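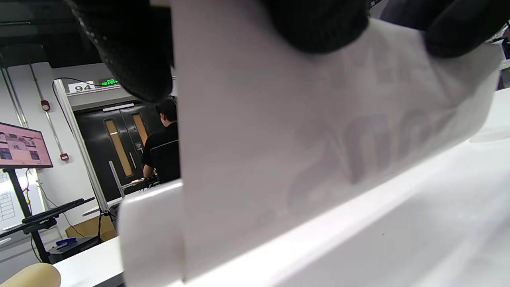

Large-format print with lettering showing through from the reverse.

The Case for Keeping Public Notices on Paper

By Khanyisile Joubert

In February the Skirholm town council asked residents to comment on a plan to end printed public notices. Under the plan, notices of hearings, road closures, zoning changes and water shutoffs would appear only on the town website. The printed sheets now posted at the library, the ferry landing and the two grocery stores would be withdrawn at the end of the budget year. The comment period remains open, and I urge the council to reconsider.

The council's reasons deserve a fair hearing. Printing costs have risen. Sheets posted outdoors fade and tear. A notice on a website can be corrected in minutes, while a printed one must be taken down and replaced by hand. Konrad Tomaszewski, writing for the clerk's office, notes that the town posted 176 separate notices last year and that each one required a staff member to visit every board. These are real burdens on a small office, and they should be weighed.

They should be weighed, however, against the purpose of a public notice. The law requires a town to make an announcement where the people affected by it are likely to come across it. A website meets that test only for residents who already have a reason to look. Few people visit a municipal website without an errand. A person who does not know that a hearing has been called has no errand there.

A sheet of paper on a board works in a different way. It is seen by people who came for something else. The parent waiting for the ferry reads that the landing will close for repairs. The tenant buying bread learns that the lot next door may be rezoned. Neither was searching for the information, and under the proposed plan neither would receive it in time.

The experience of Mackay is worth study. That town ended its printed notices and relied on its website and an email list. When its planning office later reviewed the change, 59 households on the affected streets had replied to a survey on a drainage project, and 54 of them said they had first learned of the work when the crews arrived. The project was sound and the notice had been published as the rules required. The town nonetheless spent most of the following season answering complaints that an earlier conversation would have settled.

Supporters of the plan reply that habits change and that residents will learn to check online. Some will. Gholamreza Naseri, who has served on the library board for many years, points out that the library's public computers are in use for most of the day, chiefly by people with no connection at home. It is difficult to tell these residents that notice of a hearing has been given to them when they must wait in line to read it.

There is also the matter of the record. A printed notice carries a date and a form that does not change after posting. If the hour of a hearing is altered, the alteration is plain, and a resident who kept a copy can show what was first announced. A web page may be edited without any visible sign. I do not suggest that the clerk's office would act in bad faith. A public record should be built so that good faith need not be assumed.

None of this is an argument against the website. The town should publish every notice online, and should do so promptly. It should also improve what it prints. Many current sheets are set in small type and dense legal wording, with the date and place of the hearing buried in the fourth paragraph. Lempi Aaltonen, a retired typesetter, has offered the council a simple layout in which the subject, date and place appear at the top in large letters, with the legal text below. The council has not yet replied to her letter. A clear notice would be read by more people, and it would cost no more to print than an unclear one.

The cost itself can be reduced. Minor notices could be gathered on a single weekly sheet. Separate sheets could be kept for hearings, closures and shutoffs, where a missed notice does the most harm. Shop owners who host the boards could be asked to change the sheets themselves, and at least one has already said he is willing.

Written comments may be left at the clerk's window or sent by mail. I hope that residents who value the boards will say so while the question is still before the council.

3/1/25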